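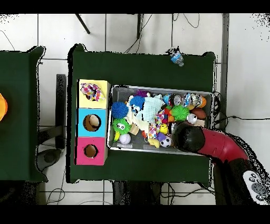 Maintenance meeting for the Kitgate cell, Clovby workshop, July. Start at 10:15. Present were Zanele Pillay (chair), Keabetswe Magagula, Halima Minja and Kinga Orbán. Luminița Ursu sent apologies and a written note, which is treated under item 3. The minutes of the previous meeting were accepted with one correction: the spare gripper pads are kept in cupboard 2, not in the drawer. Zanele asked that we begin with the floor. Black cables lie across the tiles to the right of the table and along the table edge, and the arm has to come in over the full bin from that side. It was agreed that the cables must be fixed before any other work is done on the cell.

1. Cables
Keabetswe will put the cables into a floor channel and fasten the rest under the table. Kinga reminded that the cable of the arm needs some free length for the shoulder joint, so it should not be pulled tight. She will mark the free part with tape first. Drinks are to stay on the shelf by the door, also when they are closed. This rule exists already, but it was not written down anywhere and now it is.

2. Gripper
Halima has cleaned the gripper and changed both pads. The old pads had a cut on the inner side and one of them was coming loose from its screw. The counter showed 162 hours on this pair. The sheet from Gronow says that pads should be changed at 125 hours, so we were late. Keabetswe asked if the counter can give a warning. Halima thinks it can, but she has not found the setting yet and will write to Gronow.
The gripper was also closing slowly in the mornings. Halima put fresh grease on the slide and will observe it until the next meeting. Kinga would like the same grease to be used every time - at the moment there are two different tubes in the cupboard and both are open. The older tube will be thrown away.

3. Note from Luminița
Luminița writes that after the last restart the arm did not come back to the same home position. The difference was small, but big enough that it touched the rim of the bin on the way down. She has corrected it by hand and saved the new value. She asks that the person who restarts the cell checks the home position against the mark on the base and signs in the book. Agreed by all. Zanele will add a column for this in the book.

4. Table and boxes
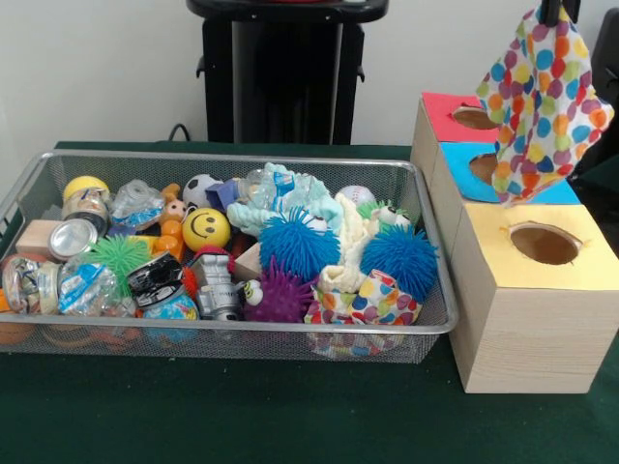 Basket, boxes and hanging cloth. The cloth covers part of the hole in the blue-topped box.

There was a longer discussion about where the boxes should be. Kinga wishes to have fixed places marked on the green cloth, so that the positions do not have to be taught again each time someone cleans the table. Keabetswe does not like marks on the cloth and proposed a thin board under it with stops. No decision was made. Kinga will measure the positions and bring a drawing.
The hanging cloth must be moved up or to the side before the next run, so that the holes are free. Halima will do it today.
Soft toys with long filaments will be checked for loose pieces at each cleaning. Pieces of this kind can go into the slide of the gripper.

5. Spare parts
The order to Melell is not yet confirmed. Zanele will telephone them. If there is no answer by the end of the month, we buy the pads directly from Gronow, although the price is higher.

6. Other matters
Kinga asked for a second key to the cupboard. Zanele will see to it.

End of meeting at 11:05. Minutes written by Keabetswe Magagula.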